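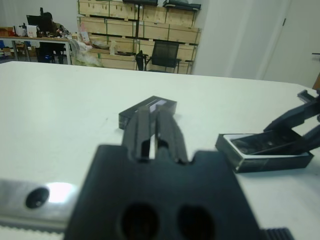 # Come run an activity table at the Pirnden Family Day this June

I've been putting together the free family day in Pirnden for four summers now, and every year around the time the lilacs go over I start pestering people to come and do something fun at it. So consider yourself pestered! I'm looking for makers, musicians, storytellers, face painters, game people, puppet people, anyone who can keep a six-year-old (or a tired grandparent) happy for ten minutes at a stretch.

It all happens in Kanaan Park, on the flat side by the bandstand, and spills over into the old Itov Hall across the street. The whole thing is free for families, start to finish. That's the one rule I'm stubborn about. Parents shouldn't have to say "maybe later" at every table.

## What I'm looking for

I have space for 80 tables and spots this year, and a good number are already spoken for by people who come back every summer (hello, kite folks, your corner is safe). What I'd love more of:

- Craft tables where kids make something and take it home the same day. Last year the paper crown table had a line past the drinking fountain, so I could happily use 2 of those.
- Things for toddlers. We're always short here. Bubbles, big blocks, a sand tray, a soft corner with books.
- Things for older kids too, the ten to thirteen crowd who think they're too old for all of it. Chess, juggling lessons, comic drawing, knots, building stuff, taking stuff apart.
- Music and storytelling for the bandstand. Sets are 20 minutes, and there's a basic sound system with two microphones. If you need more than that, bring it or talk to me first.
- Roving acts – stilts, magic, a very patient person in a costume.

You don't have to be a professional. Some of the best tables we've had were run by a couple of neighbors with a box of yarn. You do need to like children, including loud ones, and be able to stick it out for your whole shift.

## When and how long

Doors, so to speak, open at 10 a.m. and we wrap up at 4 p.m. Setup starts at 8 a.m. Please be ready to go by 9:45, because families turn up early and they will absolutely start playing with your things while you're still unpacking.

You can sign up for the full day or for a half day, with the changeover at 1 p.m. Half days are fine by me and nobody gets a worse spot for choosing one. I only ask that you say which half when you write, so I can pair you up with somebody for the other one.

## What you get

Every table or act gets a $100 materials stipend. It's one stipend per table, so if there are five of you, you'll have to work that out among yourselves. I can pay it ahead of the day if you need it to buy supplies, just tell me. You'll also get:

- one six-foot table and 2 folding chairs
- shade, if you're in the park and you ask for it early (I have a limited number of canopies)
- lunch from Clanano, the sandwich place on the corner, with a vegetarian option
- a parking pass for the lot behind Itov Hall

Power is only available inside the hall and right next to the bandstand. If your activity plugs in, put that in the first line of your message, please, I beg you. Last year I spent the whole morning with an extension cord over my shoulder.

## A few ground rules

Nothing for sale at the tables. You're welcome to put out business cards or a flyer for your classes, but no cash boxes and no "suggested donation" jars.

No glitter inside the hall. The floor there has grooves. Outside, glitter is between you and the lawn, but I'd rather you used confetti paper.

If your activity uses scissors, hot glue, or anything sharp, you need 2 adults at the table the whole time. Slime is okay if you bring your own water and towels and a tarp. Animals, sadly, no, except service animals. I tried.

Everybody running a table fills out a short background check form, and I'll send that along once we've agreed on your spot. It needs to be back to me by the end of May, and I can't bend on that one.

If it rains, the craft tables move into the hall and the bandstand acts go on the little stage at the back. It gets cozy. I'll send a message to everyone by 7 a.m. that morning if we're moving.

## How to sign up

Send me a note through the Pirnden Family Day page, or drop one in the mail slot at Itov Hall marked "Family Day." Tell me:

- what you'd like to do, in a sentence or two
- what ages it suits
- full day, morning or afternoon
- how much room you need
- whether you need power or shade

A photo of your activity is nice if you've got one, but don't worry if it's still just an idea in your head – I like those too, and I'm glad to talk it through. I answer everybody, usually in the evening once my own kids are in bed. Spots in the hall go first, so write soon if you want to be indoors!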